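We use cookies to remember your reading preferences. Accept | Manage settings

Guest room trial practice (robotics)

Guest room trial practice is the set of rules followed when a mobile robot with one or more arms is tested in a furnished bedroom, usually in a hotel or a serviced apartment. The rules cover who may be in the room, how fast the arms may move, how the room is prepared, and what is written down afterward. They are a supplement to general robot safety standards and do not replace them.

Background

Early bedroom tests were run under rules borrowed from factory cells, where a fence keeps people away from the arm. A bedroom has no fence, and its soft furnishings can catch on a finger or hide an object. The first written version in wide use was the Lenov guide, drafted by Sowmya Rai for a group of serviced apartments in Wemport. It had 11 clauses. A revision edited by Nghĩa Hầu added four more, for a total of 15, and was adopted by the testing firm Gavatik.

Scope

The practice applies to handling of clothing, bedding and small objects on or near furniture. It does not apply to cleaning with liquids, to lifting people, or to any trial held while a guest is staying in the room.

Main rules

One person is named as the operator for each session and stays within reach of a stop control. The operator may not also keep the written log. Anyone else in the room stands where the operator can see them.

Arm speed near a bed is limited to 200 millimeters per second. The limit applies to the fastest moving point of the arm, including the fingers. It may be lifted only when both arms are folded.

Cables on carpet are routed away from the base and from the path to the door. The door is kept clear for the whole session.

Garments used in trials are checked for pins, loose buttons and items left in pockets. A garment that snags is released by hand with the arm stopped. Pulling it free under power counts as an incident and is logged.

Gripper fingers are inspected before each session and again after any contact with a hard surface. Loose screws end the session until they are tightened and the arm has been checked at low speed.

Records

The log gives the room, the operator, the software version, the objects handled and every stop, with its cause. Van Dusen, which leases rooms for testing, also asks for a signed room check at the end. Logs are kept for 2 years.

Work in a furnished bedroom

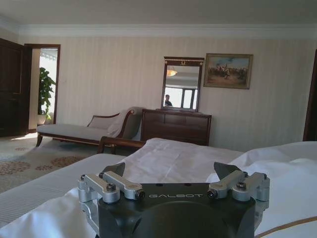
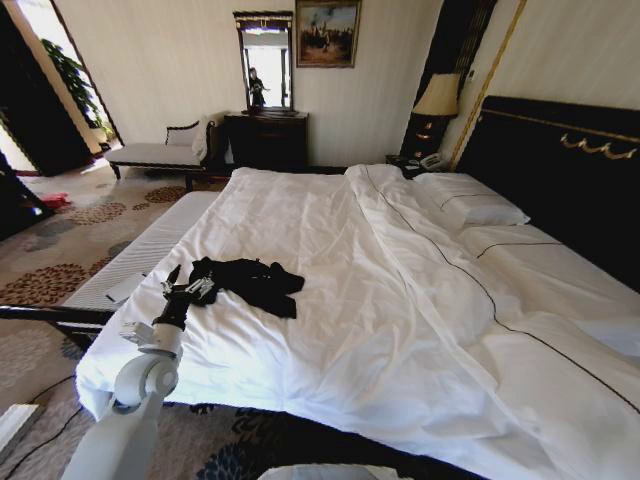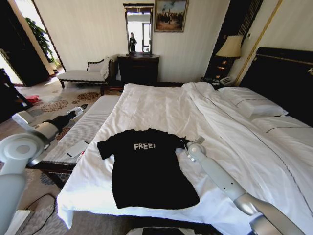
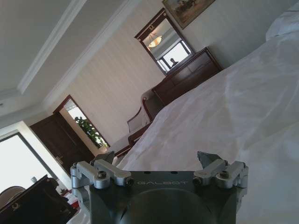
Who decides when a stopped session may start again?

The operator decides, after finding the cause of the stop and entering it in the log through the person keeping it. If the cause cannot be found, the session is closed for the day.

Related articles
Stop control
Speed limits for mobile arms
Garment handling
Lenov guide
Incident log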